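Turneo cloth folding -- notebook, August

Team notes, mine mostly. Add yours at the bottom, don't edit the middle please, last time we lost half the calibration stuff.

8:40 am

First in. Lights on, both grippers on charge overnight, left one full, right one says full but I don't trust that indicator. Started a fresh session folder for the fold task. Old folder is at 277 demos, leaving it closed. Do not append to it. The new pads change the grip enough that I want them kept apart until we've trained on both and compared.

To recap for whoever is reading this who wasn't at the last meeting: Turneo wants one full fold of a piece of cloth, starting from crumpled, two arms, no human touching it after the start signal. Doãn (the policy we're training, still not renaming it) does fine on the second half of the fold. It falls over on the first half, the pick up and spread. So today is all pick up and spread. No full folds until after lunch.

Changed since last entry:
pads glued again, other glue this time, 2 coats
marker plate screws tightened on both
new cloth in the rotation, the thin pink one
time sync script now writes a log line if the clocks drift instead of just printing it and scrolling away

9:25 am

Calibration. Left gripper passed first go. Right one failed, then failed again, then I wiped the marker with a dry cloth and it passed. Fingerprints. We need to stop picking them up by the marker, that is what the handle is for. Put tape on the handle? Would make it more obvious for new people.

Wrote the calibration files into the session folder with the right names this time. Last time they were swapped left/right and we trained a whole run on it before noticing. Loss looked fine too, which is the anoying part.

9:50 am

Start collecting. Order of work for pick up and spread, same for everyone so the data is consistent:

Crumple the cloth, drop it, don't arrange it. If you find yourself making it nice for the gripper, drop it again.
Left gripper goes to whatever corner or edge is highest.
Lift until it's hanging clear.
Right gripper comes in and takes a second edge.
Pull apart slowly. Stop before it's tight.
Lower, release both.
Pause, then end the recording. Don't end it while your hands are still moving, it ruins the last bit of the trajectory.

The pause matters more than I thought. In the old set the demos mostly end the moment the cloth is let go and Doãn has learned to just sort of twitch at the end. Looked at a handful of rollouts again this morning and they all do it.

10:30 am

Thick towel going well. Boring even. The thin pink is a different animal. It slides down into the V between the pads and then wants to stay there on release. On the towel you open and it drops. On the pink you open and have to give a little shake, and I don't want a shake in the demos, the arms can't do it anywhere near as fast as a wrist can.

Options:
a) open wider before release. Cheap. Try first.
b) shallower channel in the pad. Means a new mold, no time before the first heat.
c) leave pink out of training. Risky, the rules say "household fabric" and don't give a weight. If Turneo hands us something thin we're cooked.

Going with a) for now.

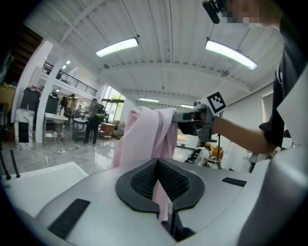 Second thing on the thin cloth, which hand holds high. When the right one holds the cloth up and the left waits low, the spread comes out cleaner for me, but I'm right handed so that might just be me. Want somebody left handed to do a block of the same before we write it into the procedure. If we standardize on my habits the policy gets my habits.

Also the folds that hang down get in the way of the lower gripper's view at the worst moment, right before the second grasp. You as a human look around the cloth. The policy can't, all it has is what the gripper sees. So: keep the raised hand a bit further out than feels natural. Do the slow version. If you can't tell from the playback where the second edge is, the demo is useless even if the fold came out perfect.

11:15 am

Break to check data. Replayed the morning block at half speed.

Good: tracking solid on both sides nearly the whole time. Where it drops it's me tilting the marker away from the headset, short gaps, the interpolation handles it.

Bad: width reading on the right gripper is off. Closed reads as slightly open. Probably the new pads being thicker than the old ones, zero was never redone. Redid the zero. The morning block needs the offset applied in post, wrote it in the session readme so it doesn't get forgotten. PLEASE read the readme before you convert.

Bad 2: background. Every demo so far faces the same way down the hall. Policy is going to think a column is part of the task. Rotate the setup every block from now on. The arms will be in a different room on the day with different light and we know nothing about it except that it has power.

11:50 am

Atwood is back up. (Training box, for new people. It hung overnight with a full disk.) Cause was checkpoints, it was keeping all of them. Set it to keep the last few and the best one. Deleted the June ones after checking they were on the backup drive. Queue now: convert morning block, apply offset, short training run over lunch just to see if the pause at the end fixes the twitch.

Step time looks normal. Short run is 1,141 steps per pass with the current batch size, so it should be through a few passes by the time we've eaten. Not expecting it to fold anything. Only looking at the ending.

1:35 pm

Twitch gone on the towel. Still there on the pink but smaller. Good enough that I believe the pause theory. That goes into the procedure for good.

Open-wider-before-release works too, mostly. Pink still hangs on sometimes when it's gone deep into the slot, so second rule: grab shallow. Edge of the cloth at the front of the pad, don't feed it in. If it goes deep, throw the demo away and redo. Don't try to rescue it on camera, we don't want to teach rescuing yet.

2:10 pm

Afternoon block, turned the setup so we face the other way. Light is a lot stronger from that side and the exposure pumps when you swing past the windows. Locked exposure on both. Looks a bit dark on the towel, fine on the pink. Leaving it locked. Better dark than flickering.

Someone walks past in nearly every recording in here. Was worried about it at first, now I think it's good for us, the real thing will have judges and other teams wandering about too. Don't throw out demos for it unless they come between you and the cloth.

3:20 pm

Talked about the Sulta mount at the table (the bracket that holds the gripper on the arm, version two). It flexes. Not much, but you see it when the arm stops fast. Choices are a thicker print or a rib down the back. Rib is less plastic and we can print it tonight. Doing the rib. If it still flexes we slow the arm down and live with it, time limit is generous and we've never come close to it.

Arms mounting order, writing it here because we keep arguing: mount, then cable, then pads. Pads last. Pads first means you knock them off with the cable every time.

4:05 pm

Wrap up. 41 good pink demos today, pick up and spread only, full folds didn't happen. Towel count is in the sheet. Not the number I wanted but the quality is way up from the last set, and I'd take these over the old ones.

Both grippers on charge. Right one on the other charger to see whether it's the charger or the battery.

To do before next session:
left handed block, same procedure, both cloths
apply width offset to morning block, then CHECK it on one demo before running all of them
print the rib, fit it, film one fast stop
tape on handles
longer run on Atwood overnight, old set and new set seperate, then together
ask Turneo about fabric weight again, no reply to the first email
more glue

4:20 pm, added

Left pad is lifting at one corner already. Second coat did nothing. Roughing up the housing underneath with sandpaper tomorrow before regluing, should have done it the first time.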